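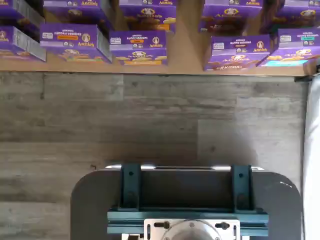 Sultley, 23 Feb 2021

Release readiness checklist, stock ordering app, with comments from Farzana Talukder

Hello all, and thank you for being so patient while I worked through this one. I've put my comments under each line, and I'm afraid some of them wander a bit.

1. Regression suite run on the release branch: Yes
All green on the second go. The first run fell over on the login tests, which was my own fault for pointing it at the old Dritetach server (sorry!).

2. Load test with 2000 orders queued: Yes, with a note
It coped nicely, though the basket page got sluggish towards the end. I'd love somebody to have a look at that before July, when the shops get busy.

3. Open defects reviewed with the product owner: Partly
We have 7 left, and 3 of them are about rounding on part cases. Wickramasinghe would like those fixed first and I agree with them wholeheartedly.

4. Unit test coverage at 80 per cent or better: Yes
Lovely work from everyone, especially on the returns code, which was such a muddle before Christmas.

5. Rollback rehearsed: No
Drelosano still has the only copy of the script. Please could it go in the shared repository, with a few lines on how to run it?

6. Screen reader check: Yes
Quantity buttons now read out properly. The search box label is still rather wordy.

7. Release notes written in plain English: Not yet
I'm happy to help with these if someone sends me a rough draft.

Result: hold until items 3 and 5 are done, then send it back to me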